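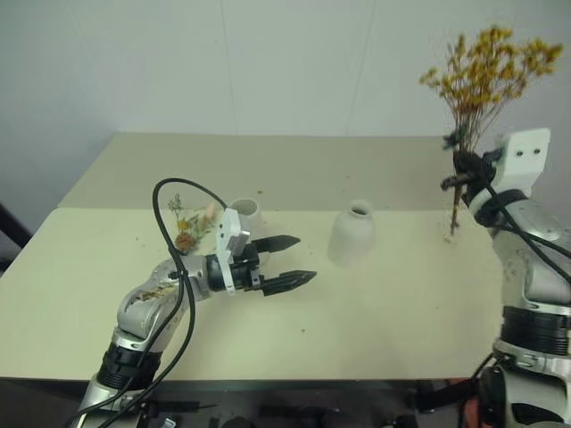 One buyer reports that the Granton 160 held its set point through a full summer of daily door openings, and asks whether the drip tray can be left out when the cabinet stands over a floor drain. It can. The tray slides out from the front without tools, and the drain hose is then run straight to the floor.

Granton 160 Upright Cooler for Cut Stems
Made by Drometis. Sold and serviced by Zedby.

The Granton 160 is a single-door cooler for flower shops and small studios. Net volume is 396 liters. Air is moved by a low-speed fan behind a slotted rear panel, so the stream does not strike open blooms directly. Humidity is kept up by an oversized evaporator coil running at a small temperature difference. No water line is required.

The shelves are coated wire and adjust in steps of 6 cm. With all shelves removed, the cabinet takes tall buckets on the floor plate. Do not block the lower return grille. 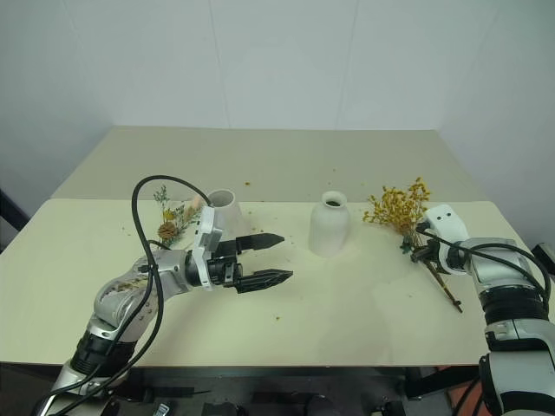
Defrost is automatic and starts at 2:00 a.m. unless reset at the control panel. The start time may be moved in one-hour steps. During defrost the fan stops and the display shows dF. The high-temperature alarm is held off until the cycle ends.

Door: double glazed, self-closing, right hinge as shipped. A left-hinge kit is ordered separately.
Refrigerant: R290
Net volume: 396 L
Shelves supplied: 6
Lock: keyed
Price: $2,605, delivery not included

Let the cabinet stand upright overnight before first power-up. Clean the condenser filter monthly, or more often where foliage is stripped nearby. Door gaskets are a stock part and press into place by hand.

Search parts and manuals Go

3 comments
6 shares

Related items
Granton left-hinge kit
Granton condenser filter, washable
Mutiso bucket dolly
Mutiso stem rack, coated wire
Drometis door gasket, single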